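Why Do Small Balls Roll Into the Folds of a Blanket?

Reading time: 3 min
Filed under: Little Science at Home
Jul 2, 2022

Take a soft blanket and put it on the floor. Do not make it flat. Push it a little with your hands, so it has hills and valleys. Now put a small ball on top of one hill and let it go. Where does it want to stop?

Very often the ball goes down into a valley. The Earth pulls everything down, and this pull is called gravity. A round thing has no flat side to stand on, so even a small slope can make it roll.

But a blanket is also slow for a ball. If the cloth is fuzzy, it has many tiny hairs, and they rub on the ball. This rubbing is called friction. On a smooth floor the same ball can roll much farther.

You can try it with red and yellow balls on a cloth with polka dots. Choose one dot and try to make a ball stop on it.

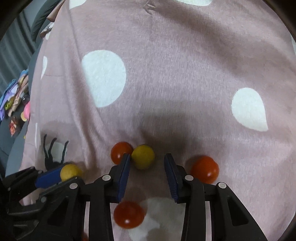 Next, pull the blanket flat and play again with the same balls. Do they stay where you put them? Then make one deep fold, like a river, and send them all to it. Please keep small balls away from babies, and when you finish, look under the sofa also.

2140 shares
3 comments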